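Londlow Music Day – Charity Partner Group
Minutes of the planning meeting, held Sunday at the Priren Hall

1. Minutes of the last meeting
The minutes were accepted with one correction. The collection at the spring concert was for the Jamolum Hospice and not for the hall roof.

2. Partnership with the hospice
The hospice has confirmed that it would like to be our only charity partner again. It asks for a place near the main gate, as last year many visitors passed the stall only when they were going home. The group agreed. The hospice will bring its own banner and card reader.
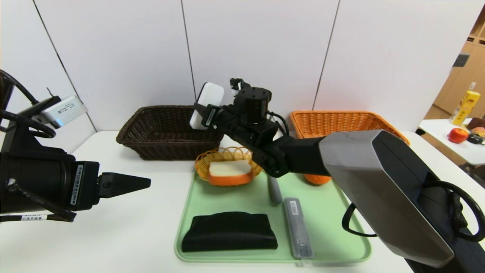

Baskets and small objects on the white table.

3. Money
The target for this year is 1,000 pounds. Of this, 700 is already promised by local shops, on condition that their names are printed in the programme. It was asked whether the names can also be read from the stage. The group prefers to do this one time only, before the last band, so that the music is not interrupted too often.

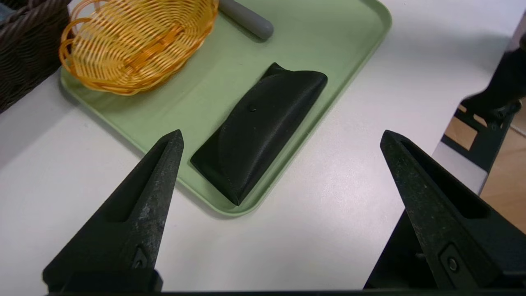 The remaining part should come from the buckets and from the raffle. Raffle tickets will be sold at the gate and beside the food stalls, but not in front of the stage. Last year there were complaints about this.

4. Helpers
There are 46 names on the list of helpers. Most of them prefer the afternoon, and the evening is still weak. A new message will be sent to the list in May. Each helper receives a meal ticket and a free drink – the meal ticket cannot be exchanged for money. 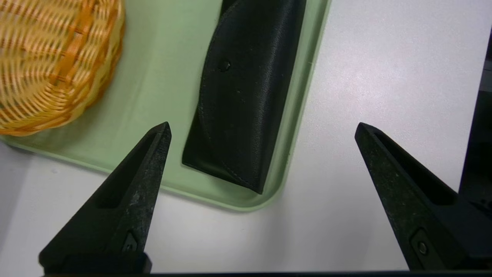 Black case on the table.

5. Music programme
Eight groups have accepted. Yoo will play last and needs a longer sound check, therefore the gates will open half an hour later than before. The school choir asked for an early place, and this was agreed.

6. Questions from members

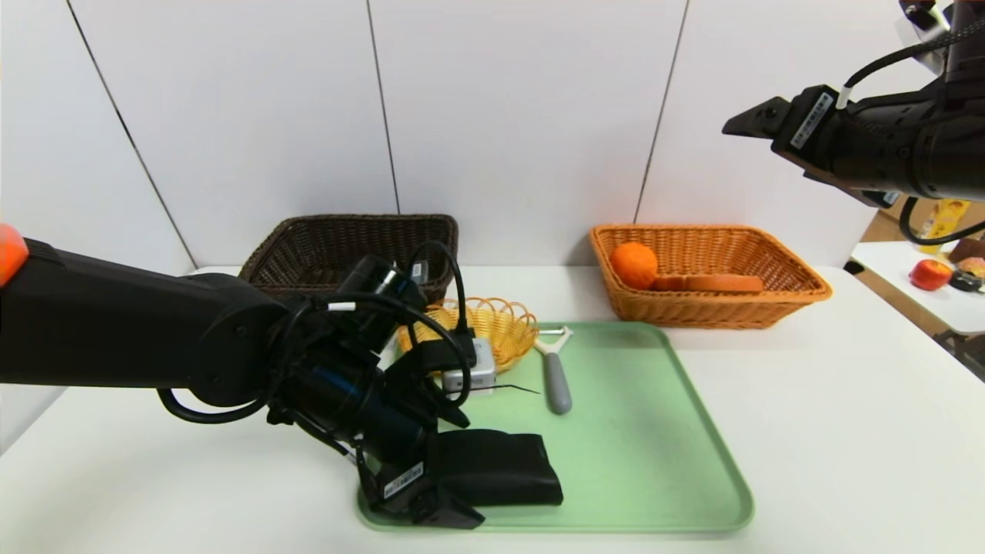
When will the buckets be emptied?
Twice during the day, always by two persons together, and the money goes directly to the hall office.

7. Next meeting
Same place, first Sunday of the month. The parking plan was not discussed and moves to the next agenda.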